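4.2 What people do with flowers once they get them home

I should say at the start of this section that I never meant to write about stems. The study was set up to look at how people in Lasutstead buy cut flowers, and I had a perfectly decent set of questions about price, colour and the day of the week. But when I sat down with the diaries people had kept for us, page after page was about what happened after the flowers came through the door, and hardly anyone had bothered with the bit I'd asked for. So I followed them.

The first thing that struck me was how long a bunch can lie about before it gets any water. The packets tell you to cut the stems and get them into a vase straight away. In the diaries the flowers go down on whatever is nearest, next to the cups and the post, and there they stay while the kettle boils, the dog goes out and somebody rings their sister. One woman in Skurnness wrote that she likes them better lying down, all loose, and puts off the vase on purpose (she gave this a whole page, with a drawing of the table). I've come to call this the resting time, which is a bit grand for it, but I needed a name for the column in my spreadsheet.

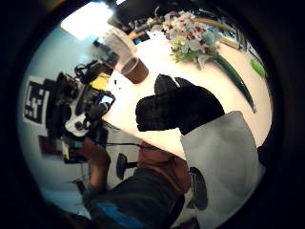 Resting time mattered more than I'd thought it would. I had guessed that it came down to being busy, and that people with small children would have the longest gaps. They didn't. The longest gaps belonged to people living on their own with a free afternoon in front of them, and when I went back and asked, they talked about it almost like putting off opening a letter. You've got the flowers, you're pleased with them, and the moment they're in the vase they start to be finished. I'm putting that more neatly than any of them did, mind you.

The second thing was the vase itself, or the lack of one. Plenty of households own a vase and don't use it. It's too tall, or it lives at the back of a cupboard behind the fish kettle, or it was a wedding present and feels too good for supermarket carnations. So the flowers end up in jugs, jam jars, measuring jugs, a pint glass from a pub that shut years ago. I started off coding all of these as "substitute vessel" and had to stop, as people were quite put out by it at the follow-up visits. The jug wasn't a substitute, it was where the flowers go. I changed the code to "usual vessel" and everyone was happier, me included.

I tried this out on colleagues when I gave an early version as a talk at Cendusitz, and it got a livelier time than I was ready for.

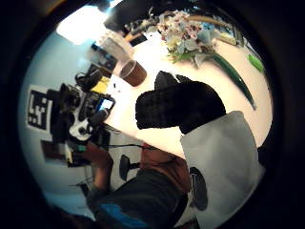
Tülin Tuncer thought I was making far too much of the vessel and far too little of who had bought the flowers. In her view a bunch you buy for yourself and a bunch somebody hands you at the door are two different things from the start, and I had thrown them into one heap. A gift has to be dealt with in front of the giver, she said, so of course it gets the good vase and gets it quickly. She asked whether my long resting times weren't simply all the self-bought bunches.

Well, I went home and checked, and she was mostly right, which was annoying on the train but good for the paper. When I split the diaries by who had paid, the gifts went into water quickly nearly every time, at least while the visitor was still in the kitchen. The self-bought ones were all over the place. There was one odd group left over - flowers brought home from funerals and from work leaving dos - and these behaved like neither. They rested for ages, then went into the best vase in the house. I don't have a tidy explanation for that. Lindalva Toledo, reading a draft, suggested that the flowers had already been given once and people were waiting to feel that they were theirs, and I like the idea very much, but the diaries don't say so and I'm not going to make them.

Something should be said about kinds of flower too, as the reviewers asked. We did record it, as best we could from what people wrote, and what people wrote was often "pink ones". Where we had proper names I looked for any link with resting time and found very little. Tulips went in a touch faster, perhaps since everybody's gran told them tulips droop. Mixed bunches were slowest. I suspect there's more deciding to be done with a mixed bunch, what to pull out, whether to keep the greenery, whether the one you don't care for can go in the bathroom.

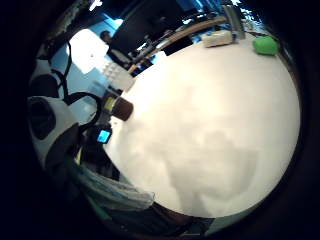

Then there's the clearing up, and I wish I'd asked about it from the beginning. The paper, the elastic band, the little sachet of food, the cut ends: all of this has to go somewhere, and people have strong feelings. The sachets are the strangest part. A fair few households keep them, unopened, in a drawer, for the next bunch, which arrives with a sachet of its own. One diary has an entry dated 6 May 2019 that reads, in full, "threw out all the flower food, felt awful, kept 2". I have read that line out at more dinners than I should have.

What I can't do with any of this is say much about change over the year. The diaries ran from spring and we'd stopped before November, so there's no winter in them and no Christmas, and anyone who has tried to find a clear bit of worktop in December will see why that's a gap. The households in Skurnness have agreed to start again in the autumn, with a shorter diary and a pencil that works, and the question about who paid is now at the top of the first page.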